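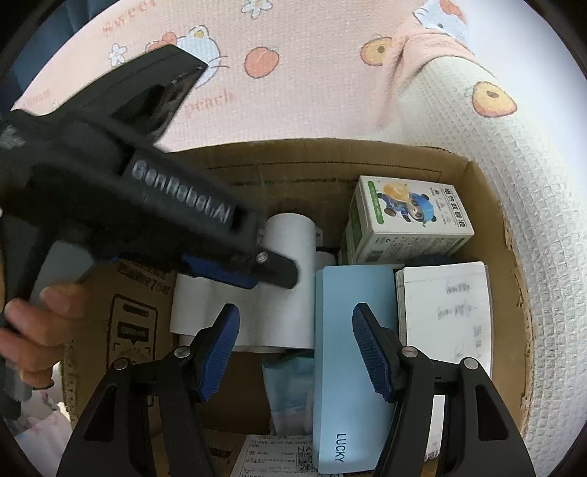 Two of the hand-held grippers over a box of household goods, with a roll of paper towel lying across the middle.

Konska gives its hand-held grippers a proper service day

Anyone who has popped into the Konska workroom this April will have noticed a new bench by the window, with a lamp, a tray of small screwdrivers and a tea towel that is strictly not for drying cups. It belongs to Sebastião Rezende, and it is where the team's hand-held grippers now go to be looked after.

The grippers have had a busy spring. They are used to record people doing ordinary jobs by hand, such as packing and unpacking a cardboard box, so that robot arms can later be taught the same movements. All that squeezing is hard on the fingers, and until now each tool was simply used until something felt wrong and somebody mentioned it over lunch.

Under the new routine every gripper comes to the bench after 300 recordings. Sebastião wipes the ridged pads with a damp cloth, checks that they meet squarely when the jaws close, and then goes over the little screws at the joints, which he says are where most of the trouble starts.

"You feel it before you see it," he told us, opening and closing a jaw next to his ear as if it were a watch. "A good one moves the same all the way through. A tired one has a tiny catch in it, and if you leave it, that catch ends up in everything you record afterwards."

A full service takes him 20 minutes, or rather longer if a pad has to come off — the old glue has to be cleaned away completely, and he won't be hurried over it. The lens gets its own soft brush, kept in a lidded tin, and the last job is a test closing against a small metal block.

Once a gripper has passed on the bench it goes back to a packed box for a trial. The favourite is a rather full one, with paper rolls lying close together, a couple of small cartons and a light blue box beside them, all sitting on printed bedding. Soft things, stiff things and narrow gaps in one place make it a good work-out for the jaws, and Sebastião likes to see both fingers reach down between the items before he signs the card. 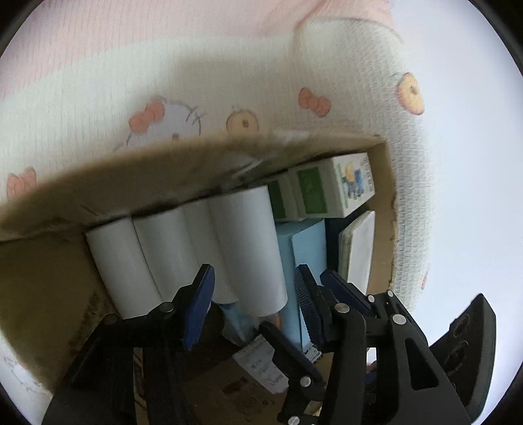

Spare parts and a paper card

Chandrasekhar Mudaliar looks after the stores, and he has put by 40 spare pads in a drawer of their own, sorted by how firm they are. He has also given each tool a card on a loop of string, where the date of the last service, the pads fitted and any grumbles are written down in pencil. A shared file was tried first, but people didn't care to type with a gripper in one hand!

So far 18 cards have been filled in, and a stiff left jaw has already been caught early, with nothing more needed than a clean and a new screw.

The Zirnura group upstairs has asked to borrow the bench for its own tools, and Sebastião is very happy to share, provided the screwdrivers go back in the tray in the right order. Anyone at Konska whose gripper is feeling stiff, sticky or just a bit odd is welcome to bring it down before ten in the morning, with its card.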